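I've had a plot at the Keogh Street garden for a few years and people keep asking me how to grow the long, skinny eggplants. I'm going to put it all in one thread so I can point to it later.

First, the variety. I grow one called Vestau. It's a long type, thin skin, few seeds. I tried Rostby the year before and got good plants but very little fruit, so I went back.

Start seeds inside in March. Eggplant is slower than tomatoes and people always start it too late. Mine take close to two weeks to come up even with a heat mat, and I've had trays where I gave up and then found sprouts.

Potting up: I move them once, into bigger pots, when they have two or three real leaves. Bury them at the same depth they were at before. They don't root along the stem the way tomatoes do.

Do not rush them outside. Cold nights set them back for weeks. I'm in Bremodley, elevation 2360 feet, and I wait until June. My neighbor plants in May every year and every year I catch up with her by July.

Spacing is 30 inches in the row. I used to crowd them and the middle plants did nothing.

Flea beetles. If you see a lot of tiny round holes in the leaves, it's flea beetles. I put row cover on the day I plant and take it off when the flowers open. Sprays never did much for me. A big plant can live with some holes, a small one can't.

Water deep, at the base, twice a week in hot weather. Mulch with straw once the soil has warmed up. If you mulch before that you keep the ground cold – I lost most of a season that way.

Feeding: compost in the hole at planting and a light feed when the first fruit sets. Too much nitrogen and you get a nice green bush with nothing on it.

Stake them. Long fruit that touches the ground curls and gets soft spots. One stake per plant and a loose tie is enough. I get stakes at the farm store, a bundle lasts me several years.
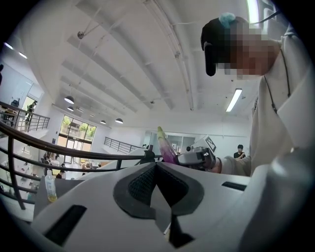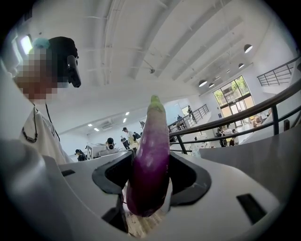

Light-blue pom-pom in the first one, long purple eggplant in the second.

How do you know when a long eggplant is ready to pick?
Go by the shine and the feel. The skin should be glossy, and when you press it with your thumb the dent should come back slowly. If the dent stays, it's past its best. If the skin has gone dull, the seeds are probably hard and brown and it'll taste bitter.

Cut them off with pruners and leave a bit of stem on. If you pull, you can break the whole branch. Watch for the little thorns on the cap too, some varieties have them.

Pick often. The plant slows down if you leave old fruit on it. In August I go through the row every two or three days.

Storage: they don't like the fridge much. I keep them on the counter and use them within a couple of days. If I have to use the fridge I put them in the warmest part, wrapped in a towel.

Cooking, since that's always the next thing people ask. Cut in half the long way, score the flesh, brush with oil, and roast at 425 until soft. Mine take around 45 minutes, but my oven runs cool so check early. No need to salt this kind first. Miso and a little sugar on top for the last few minutes is good.

They also freeze fine after roasting. I scoop out the flesh and freeze it flat in bags, 300 grams to a bag, enough for one batch of dip.

Saving seed: let one fruit go all the way to yellow-brown on the plant, then scrape the seeds into water. The good ones sink. Dry them on a plate for a week and put the year on the envelope. I forgot the year on two envelopes and now I have to test them both.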